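Usholm bed-making set, notes on what's in the folder

Hi, I'm Faith Sang, and I put this together with Oduor Chege and Mirjana Hodžić. The subject is making up a bed, over and over, until you start having opinions about sheets. There are 321 clips in this release, and every one of them has the pale sage-green sheet in it somewhere. I like that sheet a lot (soft, matte, shows every crease), so don't ask me to swap it for white!

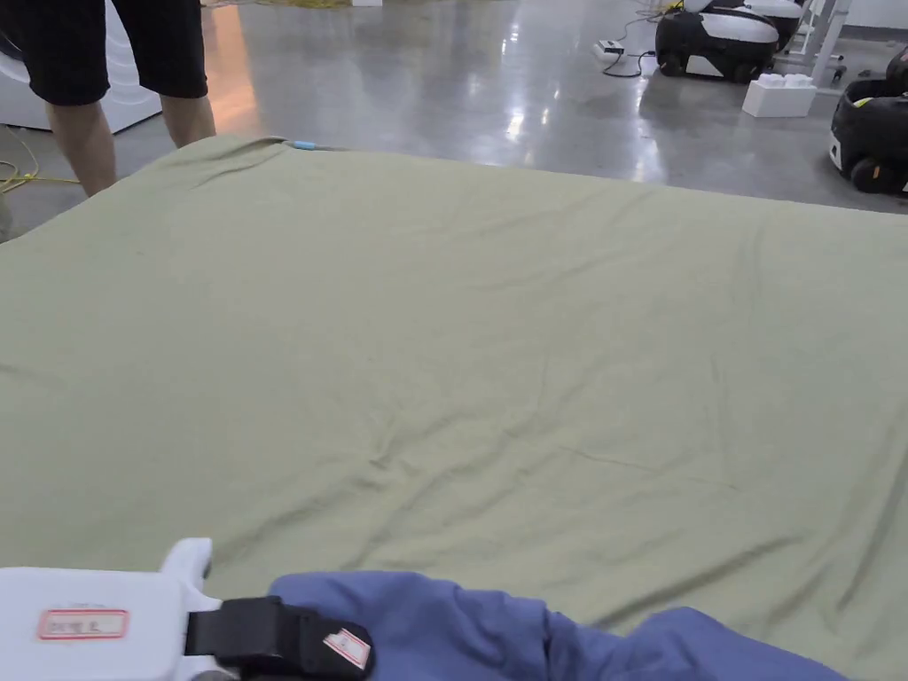
What I wanted was the middle of the job, when the sheet is on but you still have to chase the wrinkles out toward the sides. Most folks I know pull from one corner and hope. Mirjana smooths from the center with flat hands, and I've come around to her way. The blue cloth gets folded, dropped, bunched up and moved all over the place, so please don't treat its position as a label.

Folder names go by task: spread, smooth, tuck, fold, clear. Tuck is the smallest with 20 clips and smooth is the biggest with 155. If a clip covers two tasks, it's filed under whichever one starts first, and the notes column says so.
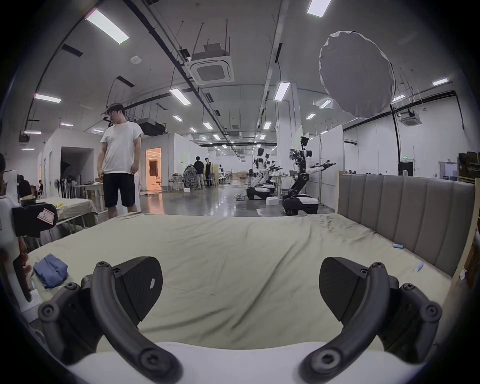 The headboard side is the annoying one. You can't walk around it, so you end up leaning across and wrinkling the part you just fixed. Expect more retries there. I left them all in, pauses too.

Known problems: 4 clips in fold have the wrong task name in the spreadsheet, and Oduor is fixing those for the next version. Small things left lying on the sheet aren't labeled at all.

Last edited 2020-11-07. If you find a mistake, write to me with the clip number and the folder.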